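Subject: Re: [teleop-list] Demos by hand vs. demos over the headset
Date: December

Hi all,

Catching up on this thread after a week away from email, and I'm so glad somebody finally asked. Quoting the original so people don't have to dig:

> We have always taught our arm by grabbing it and moving it through
> the job. Works fine for wiping and pushing. Now we want two arms
> working at once, and one person can't hold both wrists and also
> steer the fingers. Is remote control in simulation worth the trouble
> for a small group? How many demos before you saw anything useful?
> And does the operator sit behind the robot or look out of its head?

Short answer: yes, it's worth it, and it's a lot of fun too!

Longer answer. We started exactly where you are. With one arm, hand guiding is lovely. You feel the joint limits, you feel when the wrist doesn't want to go there, and a new person can be recording in ten minutes. The second arm broke it for us as well. We tried two people, one per arm, and the recordings looked like two strangers carrying a couch.

So we moved to the Veveo controllers, one in each hand, driving a two-armed robot in the Jedo simulator. The first afternoon was rough (I kept turning the left wrist the wrong way, and I still do it when I'm tired). By the end of the first month we had 656 demos saved, and we threw out more of those than I'd like to admit. Mostly they were pauses. The operator stops to think, the arms hang there, and the learned policy happily copies the hanging. Trim those before you train anything. Please learn from our pain!

On your numbers question: for a single pick with one object, 40 clean demos gave us something worth watching. For anything where both hands matter we needed about 200, and the variety counted for more than the total. Move things around between takes. Change the order. Let a different person drive.

A few settings that helped us:

Hand scaling at 1:1 for reaching, then drop it for the last bit before the fingers close.
Clutch on the left trigger, so you can rest your arms without the robot following them down.
Takes of no more than 9 minutes per sitting. People get sloppy and don't notice.

As for where the operator sits, we went with the view from the robot's own body. You look down over the white chest at the table, with both grippers up in front of you. It's steep and a bit odd for the first few takes, but your hands end up where you expect them. This is a tabletop setup, with a little star-shaped piece at the left gripper and the right one open: 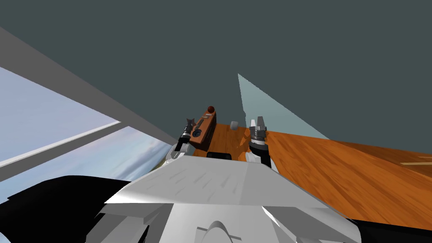 Gallel wrote to me off-list that the body view is great for reaching but poor for judging depth at the fingertips, and that a small second window from a wrist camera fixed most of the missed grasps over there. I believe it. We've been getting by with shadows on the table, and that only works when the lighting plays along. Gallel also keeps hand guiding for the very first take of any new task, purely to find out whether the arm can reach everything, then switches to remote control for the rest. I'm stealing that one.

One open question from my side. Has anyone mixed the two kinds of demos in one training set? The hand-guided ones are so much smoother, and I'd love to use our old Bataineh arm recordings instead of letting them sit on a drive. I'm happy to share our trimming script if anybody wants it, just write to me directly so we don't flood the list with attachments.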